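Reference > Robotics > Good practice > Demonstration recording > Namport Guideline

Namport Guideline

The Namport Guideline is a set of good-practice rules for recording handling tasks with hand-held gripper tools. It was written by Meifang Han and Zhenhua Bai at the workshop firm Clirico and first shared in September as a short checklist for new operators. It has since grown into one of the most readable documents of its type, and a surprisingly lively one, full of margin notes and small arguments that were left in on purpose.

Background

Clirico began recording tabletop tasks at its Sandcombe site with no written rules at all. Operators opened the gripper as wide as they liked, started wherever their arm happened to be, and named files by hand. When Han went through the first 3,000 recordings, she kept 2,217 and set the rest aside, mostly for late starts and unclear endings. Bai suggested writing down what the good recordings had in common, and the two of them had a draft within a week. The name comes from the meeting room where they wrote it.

Scope

The guideline covers single-operator work on a fixed table with everyday objects such as bins, trays, cups and folded cloth. It says nothing about powered arms, which Clirico handles under its own machine safety rules. Liquids and blades are also left out, although the Esquivel workshop keeps a local supplement for kitchen tasks.
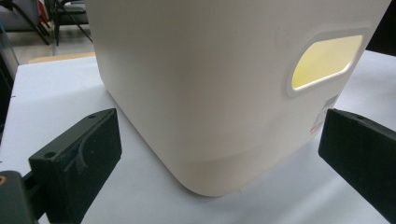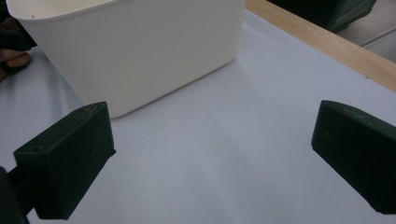
Starting position is the subject of Section 2, the longest part of the guideline and easily the most fun to read. An operator must begin with the fingers open and the target in view, then hold still for a moment before moving in. The section treats a distant start and a close start as equally valid, so a white bin may stand well back beyond a wide stretch of bare tabletop, or it may fill the space between the two fingers. What matters is that both kinds turn up in a set! Han argued hard for this point, having found that early operators drifted toward one favorite distance and stayed there all afternoon.

Contact and release

Section 3 asks for a steady approach and one clear closing motion. If a grip slips, the operator carries on and tries again within the same recording, and the attempt is marked as a retry. Bai wanted retries kept from the very first draft, and his note on the subject (a full page, in a document of this size) is still the part that visiting teams ask to copy. Release follows the same idea: set the object down, open the fingers fully, back away, stop.

Table and surroundings

Tables are wiped before each session and checked for leftover tape. Chairs and other furniture in the room may stay where they are, as long as they don't get in the operator's way. A second person may help to reset objects between recordings.

Sessions and review

A session ends after 400 recordings or at the end of the shift, whichever comes first. Reviewers look at the opening and closing moments of every recording and watch a random share in full. The edition dated Saturday, May 25, 2024 added a rule that operators may not review their own work, a change first tried at Esquivel and adopted at Sandcombe soon after.

See also

Gripper calibration; Task naming; Retry marking; Esquivel kitchen supplement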